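Evby Block Set, plain colored wood

Sold by Ostunach
Price: $18
Age: 5 and up (younger with a grown-up close by)
Comes with: cotton drawstring bag

I've been selling blocks in the shop for years, and these are the ones I keep taking home. No letters, no numbers, no animal faces – just colored wood in simple shapes that sit nicely in your hand. My kids are way too old for them now and they still end up building with them while we wait for dinner!

What I like about them

The size, mostly. They're big enough that a five-year-old can stack them without getting mad, and small enough that a whole set fits in the bag and the bag fits in a backpack. The edges are sanded but still pretty crisp, so a tower stands up straight (I have a cheaper set at home with very round edges, and anything over four blocks high is a gamble).

The colors are good strong ones too. I had a customer, Ulla Ojala, ask if they'd get lost on her dark rug and I told her no way, and she came back for a second bag.

What I don't like so much

The bag. The cord is thin and it frays. I've told Povilas Ots, who orders them in for me, and he says the next batch in February will have a thicker one. If yours gives out before then, write to me and I'll mail you a new cord, no charge.

They're also loud on a bare table. If you have people sleeping downstairs, put a towel under them.

Colors

Screens do funny things to color, so check with me if you're matching a set you already own. The orange leans a little toward red on its shaded sides and looks brighter on top where the light hits it. I think it's the nicest one in the bag. 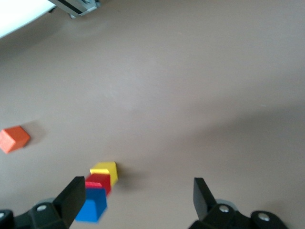
Cleaning

Damp cloth, a drop of dish soap, then dry them right away. Please don't soak them and don't run them through the dishwasher – the wood swells and the paint lifts at the corners. Pencil marks come off with a regular eraser.

Shipping and returns

Orders go out within 5 days. You've got 30 days to send a set back if it isn't for you, and I don't mind if it's been played with a bit. Schools ordering for a whole classroom, drop me a line first and I'll work out a better price.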